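Stuck Jaws and Dropped Strips – Your Questions Answered
Last updated 2026-07-16

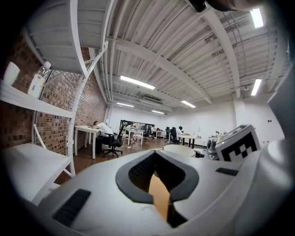

Hello, and thanks for stopping by! Since the June firmware went out to everyone using the Starkis hand-held gripper, Meinir Pugh and I have been answering the same handful of emails over and over, so we thought it was time to put it all in one spot. The trouble is what we've been calling the late release – you let go of the trigger, the jaws should open, and for a moment (sometimes a long moment) they don't. It shows up most with thin, flat stock, like the tan cardboard strip sitting down in the V of the rubber there, and much less with anything round or chunky. If your gripper has been doing this, please don't feel you've broken it.

What is the fault, in plain words?
The gripper keeps a small amount of squeeze on after you release, so that it doesn't fling things. In the June firmware, that squeeze was being held too long whenever the jaws were nearly closed. A strip of card leaves them nearly closed, and a mug doesn't, so plenty of people never noticed a thing.

Is it dangerous?
For the most part it's a nuisance, but we do treat it as a safety matter and we'd ask you to do the same. Hefin Lewis, who does our bench testing, had the jaws let go while he was leaning in to tug at a strip, and he came away with a pinched fingertip and a bit of a sore ego. Please don't reach into the opening while the power is on, even if it looks like it has stopped moving.

Mine is stuck right now. What should I do?
Take your hand off the trigger and set the gripper down somewhere steady. Switch it off at the base, wait five seconds, then ease the jaws apart by hand from the outside edges. They'll feel stiff at first, and that's normal. Slide the strip out along its length, not sideways, as a sideways pull can lift the padding.

What does error 3024 mean?
That's the gripper telling you it asked the jaws to open and they didn't get there in time. If you see it once, follow the steps above and carry on. If you see it twice in a session, please stop for the day and write to us – we'd much sooner have the email.

Could it be the rubber instead?
It could, and that's a fair question. Old rubber goes tacky, and so does rubber that's been cleaned with the wrong stuff. A cloth dampened with warm water is all it needs. Eleri Kemeys in our repair room has seen a few sets ruined by solvent, and sadly there's no bringing those back.

Is there a fix?
There is! The new firmware shortens the hold to a sensible length, and you'll find it under Updates in the Kamanix desktop program. Leave the gripper plugged in until the program says it's finished, and recalibrate the jaws afterwards with nothing in them. If you skip that last bit you may well think the fix hasn't worked.

Do I need to send mine back?
Only if it still sticks after the update, or if the padding has come loose or torn. We'll cover the postage both ways, whatever colour or model year you have, and Eleri is usually pretty quick about turning them around.

Who do I write to?
Ask for Ieuan Howells or Meinir Pugh through the support form, and tell us what you were holding when it stuck. A sample of the material in an envelope is welcome too.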